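3.2 Keeping the bagging cell running

I should say up front that most of what we learned about this cell came from looking after it, and very little of it was in our original plan. The arm sits on a bench at our Harkstead lab, with a two-finger gripper, a small camera at the wrist and a controller we call Clindum (the name was a student's, and it stuck). Joaquim Arruda did the first build and I took over the upkeep on 1 Jan 2019, so when I say "we" in this section I mostly mean the two of us arguing over a torque wrench.

The job sounds easy enough: pick up clear plastic bags with soft goods inside, lift them, put them down somewhere else. Boxes gave us almost no trouble. Bags were awful! The film throws back bright spots wherever it creases, and the spots move every time the wrist does, so our first depth readings were mostly noise. We ended up turning the overhead lamp away from the bench and bouncing it off the wall, locking the camera exposure, and letting the planner trust the color of what's inside the bag more than the outline of the bag itself. A blue hose in clear film is a gift for this. The hose shows up well from the wrist even when the edge of the bag is hopeless, and we could aim the fingers at either side of it, as in Figure 2.
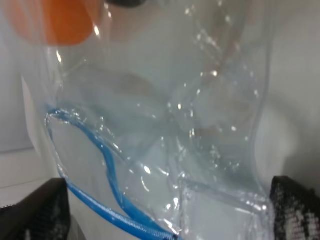
Figure 2. Wrist view of a bagged blue tube between the gripper fingers.

The finger pads took up more of our time than the software did. We use black pads with a gridded surface, and they grip film nicely when they're clean. They don't stay clean. Dust and bits of label glue work their way into the grid, and then the bag starts to creep during the lift (slowly at first, which is why we missed it for so long). Our routine now is a stiff dry brush at the start of each session and a wipe with alcohol after every 1,000 grasps. We tried soap and water early on and gave up on it, as the pads took ages to dry and Joaquim kept putting them back on damp.

Swapping a pad means we have to set the finger gap again. We close the gripper on a 2 mm steel shim, zero the width reading in Clindum, pull the shim out and close once more to check that both pads touch along their whole length. If one side touches first, the finger is sitting crooked on its mount, and the fix is to loosen both screws, squeeze the fingers shut by hand and tighten again a little at a time. I've skipped this check when I was in a hurry and regretted it every time.

Our first set of pads went 824 grasps before we saw creep, and that was with no cleaning at all. The second set, brushed but never wiped, made it to 1,189. I wouldn't read too much into two sets, and the bags weren't the same mix in both runs, but it was enough to get me brushing. The pads for the trials in Section 4 were all new at the start, and we logged each cleaning along with the grasp count.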